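Donnelly Moves Returns Sorting at Wanodport Site to Two-Finger Robot Cells

WANODPORT, October. Donnelly, a supplier of molded kitchenware and play sets, has put robot cells into service on the returns line at its Wanodport site. The cells pick mixed items from a flat table and sort them by type. The work was previously done by hand on both shifts.

The returns line handles 300 item types. Goods arrive unboxed and in no fixed order, and many have handles, rims or domed surfaces that do not lie flat. Suction tooling was tested in the spring and dropped after poor results on curved parts. The cells now use Clunis two-finger grippers with soft replaceable fingertip pads. Sorting decisions are made by Drulter, the control software developed at the site.

Operators no longer stand at the sorting table for a full shift. Each cell is assigned one operator, who works from a seated station, reviews picks the software has flagged and enters a correction where needed. Corrections are added to the training set for the next software release. Item types with fewer than 200 recorded picks remain on the manual line until that number is reached.

"The old job was eight hours of reaching across a bench," said Valdemar Gunnlaugsson, operations manager at Wanodport. "The new one is mostly screen work, with pad changes and table resets in between. Some people like that better and some have asked to stay on manual packing. Both requests have been met."

Seventeen employees have completed operator training. The course covers gripper inspection, safe entry to the cell, fault recovery and labeling of flagged picks. Pay grades for trained operators were revised before the first cell went live, and no positions were removed from the returns department. 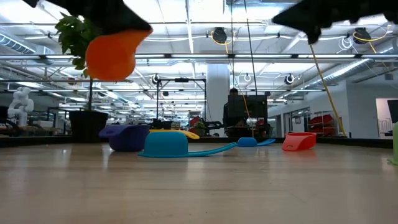 2 min read

Fingertip pads are bright orange so that wear and tearing can be checked by eye at shift start. Test objects at the cells include domed, scoop-shaped and handled pieces in several colors, placed on the table in loose arrangements.

"Handles are still the slow part," said Nikau Pearce, controls engineer. "A round bowl with a long flat handle has a lot of bad grasp points and only a few good ones. We release new grasp settings on Monday mornings and compare them with the previous week before they go to every cell."

Manual sorting continues for glass, sharp items and anything over 8 pounds. Donnelly will review staffing on the manual line after the holiday returns period.

Media inquiries: Press Office, Donnelly, Wanodport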